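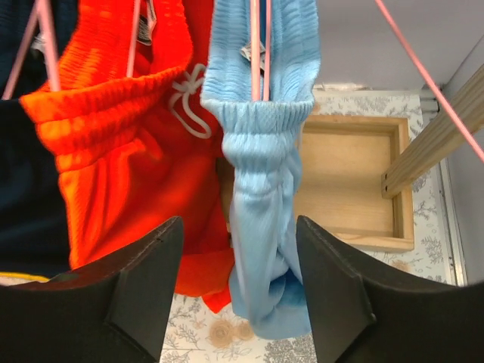

Civard Garment Care - finishing room
Cell inspection checklist, hanging and sorting station
Completed 8 January 2022. Second check since the November changeover.

Marks used: OK, Watch, Fix. A Fix stays open until the shift lead signs it off on the sheet by the door.

1. Before power on

1.1 Emergency stop within reach of the operator's usual standing spot - OK
1.2 Emergency stop on the far side - Watch
Works when pressed. The laundry cart ends up parked in front of it on most afternoons. Floor tape has been ordered. Until it arrives, carts stay on the folding side.
1.3 Mounting bolts tight, both arms - OK
1.4 Cables clear of joints through full travel - Watch
There is plenty of slack, which is fine for reach, but a loop can swing over the work table when an arm comes back fast. Vistisix have been asked for two more cable guides.
1.5 Gripper fingers clean, no burrs or rough edges - OK
Wipe at the start of every shift. Lint builds up on the inside faces and then knits start to snag.

2. Table and rack

2.1 Rack stands square and does not rock when pushed by hand - OK
2.2 Table cover flat, no ridges under the work area - OK
Operators asked to keep a printed cloth over the plain white one. The plain one was hard on the eyes by the end of a shift. No objection from Jollov, who set up the cell, as long as the same cloth goes back on after washing.
2.3 Hangers separated before loading - Fix
Wire hangers lock together when they are pushed up to one end of the rail. An arm pulling on one can bring down several. Separate them by hand with the cell stopped. Do not reach in during a pause - a pause is not a stop.

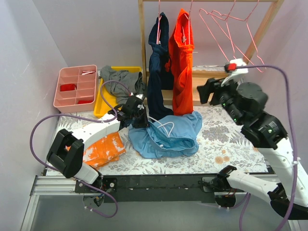 2.4 Long garments hung so they do not drag - Watch
Anything long enough to reach the table can be caught under an arm. Hang trousers and long tops last, or fold them over once.
2.5 Drawstrings tied or tucked in - Watch
Tied is enough. Loose cords catch on gripper fingers.
2.6 Trays and small items in their usual spots - OK
Pocket finds go in the divided tray and get logged at the end of the shift, same as before.

3. People

3.1 Everyone rostered on the cell has done the half-day induction - Fix
Two casuals have not. They can load and unload carts but are not to restart the cell.
3.2 Restart procedure posted and readable - OK
3.3 Job rotation being followed - Watch
The agreement was two hours on the cell, then a change to pressing or packing. Over the past month people have been staying on the cell all morning, mainly to avoid handing over partway through a batch. Sore shoulders are down compared with the old hanging bench, but there have been new complaints of stiff necks from standing and watching. Rotation goes back to two hours. A batch can be handed over half done.
3.4 Anti-fatigue mat in place - OK
3.5 Noise at operator position - OK
Quieter than the steam press. Several people said they miss being able to hear when a job is finished. A soft chime has been requested.

4. Workload

The target was set at 400 pieces a shift. The log shows 2957 pieces since the last check, with 95 put aside for hand finishing. Most of those 95 were knits and anything with a gathered waist. That hand work is not in anyone's hours at present and is being done at the end of the day. It needs its own line on the roster. Marked Fix.

Staff also asked who decides when the cell is too slow to be worth running. For now it is the person on the cell. If they want to stop and finish by hand, they stop it and write down the time. No one is to be questioned over it on the floor.

5. Open items

2.3 Hangers - spacer clips to be fitted along the rail
3.1 Induction - both casuals booked in, 20 minutes extra each for restart practice
4 Hand finishing hours - with the roster office
1.4 Cable guides - waiting on Vistisix
1.2 Floor tape - on order

Spare gripper pads are in the Urbańczyk cabinet, second shelf. Sign the card when you take a pair.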